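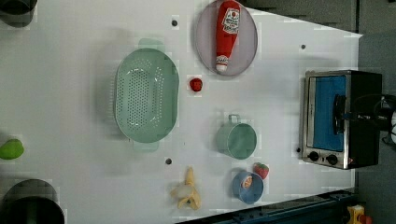
Short-stay kitchen sets revised: colander stays, blue dish added to count sheet

July 7, 2024

Windar, which supplies kitchen sets to furnished short-stay apartments, has issued a revised contents list for its two-person set. The new list applies to all sets packed from October. Sets already in apartments will be brought up to the new list at their next scheduled exchange.

The main change is in how the set is grouped. Under the old list, items were entered by material, with plastics on one sheet and glass and metal on another. The new list enters them by where they are used: draining and rinsing, drinking, serving, and table condiments. Play food, which goes out only with the family version of the set, has its own line at the end.

The draining group now holds a single item, the oval colander in pale green with a tab handle at each end. A round colander offered as an alternate under the old list has been dropped. According to the notes issued with the list, the oval shape takes up less width in a standard cabinet and can be stored upright against the side wall. The colander is also the largest piece in the set and is packed first, open side up, so that smaller pieces can be placed inside it.

Drinkware remains at one green and one blue piece per set. The colors are kept different so that two people sharing an apartment can tell their cups apart. Staff at the Pruvost packing site had asked for both to be the same color, which would simplify restocking. The request was declined for this revision and may be looked at again next year.
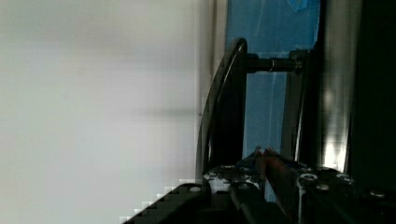

One reader who manages apartments wrote in after an early copy of the list was sent around, saying that the green and blue pairing should be left alone. Guests ask for a matching cup very rarely, the reader said, but they do complain when two identical cups get mixed up on the counter. The same reader asked for the colander to be listed as a spare part, as it is the piece most often left behind in a different unit after a move.

Windar has accepted the second point. Colanders can be ordered singly under the Borneo parts line, in packs of 100. Cups remain available only as part of a full set or through the exchange program.

The serving group covers the large round plate and the small blue dish. The large plate is used under bottles and jars to keep drips off the table. The small dish is intended for cut fruit or a single snack portion. It was missing from the old count sheet, although it was packed in most sets, and this led to mismatches when returned sets were checked in. Of 1,671 returns checked under the old sheet, more than 200 were marked as having an extra item. In most of those cases the extra item was the dish.

The condiment line allows one squeeze bottle of ketchup per set. It is entered as a consumable and is not counted on return. Bottles should be set out on the large plate and removed before the plate is washed.

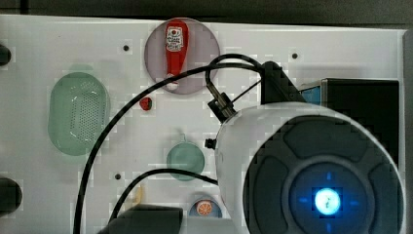 Play food pieces in the family version are counted individually, and a set that comes back short is topped up from loose stock before it goes out again. Fruit and vegetable pieces may be substituted for one another as long as the total stays the same. Small pieces should be checked for cracks and surface wear at each return, and any damaged piece is to be taken out of use.

Checking is done with the full contents laid out on a flat, light-colored surface, with space left between the items. The colander is placed to one side and the remaining pieces are set out next to it. Items are not to be stacked or nested until the count sheet has been signed.

Transport boxes are unchanged. The existing Cemus box fits both versions of the set, with a cardboard divider used only for the family version. Box labels printed under the old list may be used up, provided the revision letter is added by hand next to the set number.

Apartment operators can request a printed copy of the list with their next delivery. Orders placed before October will be filled under the old list unless the operator asks for the new one in writing.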